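About our firm

We are a consulting practice with its home office in Ullville, and for 18 years we have been helping small and mid-sized utilities, food producers and property owners make sense of their energy use and their waste. Most of our clients come to us with one fairly small question (why did the electric bill jump in February, or who do we call about this old fuel tank?) and a good many of them are still with us years later, which we take as a great compliment.

The firm began above a bakery on the Ullville side of the river, with two desks and a phone line we shared with the people downstairs. Our first real project was a heating study for the public schools in Grivbridge, and we still look after those buildings today. Along the way we opened a second office in Maes, mostly so that our engineers could stop spending half the morning on the highway, and it has grown into a busy place with its own character and much better coffee than ours.

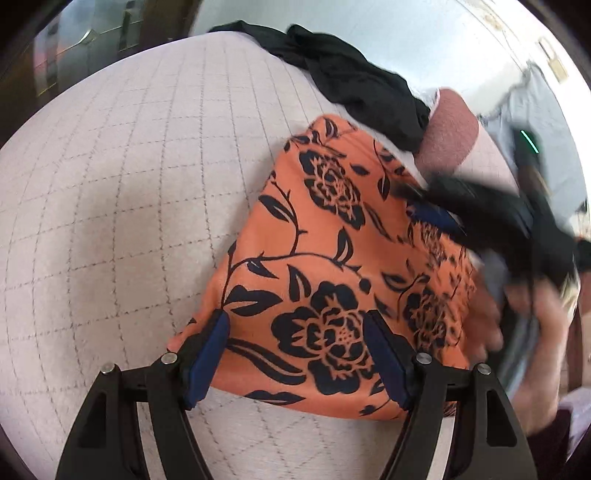 Waste and Materials Recovery Team | Maes Office

The Maes team looks after everything our clients would like to throw away a little less of. That covers sorting plans for apartment buildings and hotels, yearly reports for towns, contract reviews with haulers, and long, patient conversations about cardboard. The group has five full-time members, with backgrounds that run from chemical engineering to running a school cafeteria, and they like to visit a site in person before they put anything on paper. If you have ever walked a loading dock at 5 in the morning with one of them, you will know how much they enjoy it!

Their largest piece of work so far is the Brumuvell program, a shared collection and reuse plan that now serves 61 businesses on the east side of the county. Before Brumuvell, each of those businesses had its own hauling contract, its own pickup day and its own set of headaches. Bringing them together took a lot of meetings and a lot of sandwiches, and we are grateful to every shop owner who stayed to the end of those evenings.
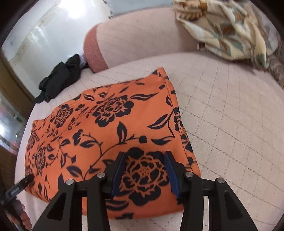

Orange fabric with a black rose print, folded on a quilted bedspread.

On the energy side, our Ullville office handles building audits, boiler and chiller replacement studies, rate comparisons and help with grant applications. We do not sell equipment and we do not take commissions from anyone who does - our fee is agreed with you before we start, and it stays the same whether we recommend a new heating plant or a few dollars' worth of weatherstripping.

We are always glad to hear from people who might like to work with us, too. Internships run for one season in either office, and we pay them properly. Engineers, planners and accountants are all welcome to write, and so are people who have changed careers once or twice.

Both offices are open on weekdays, and on Friday the Maes office closes at 2. You are welcome to call ahead or simply stop by, and parking is free behind both buildings.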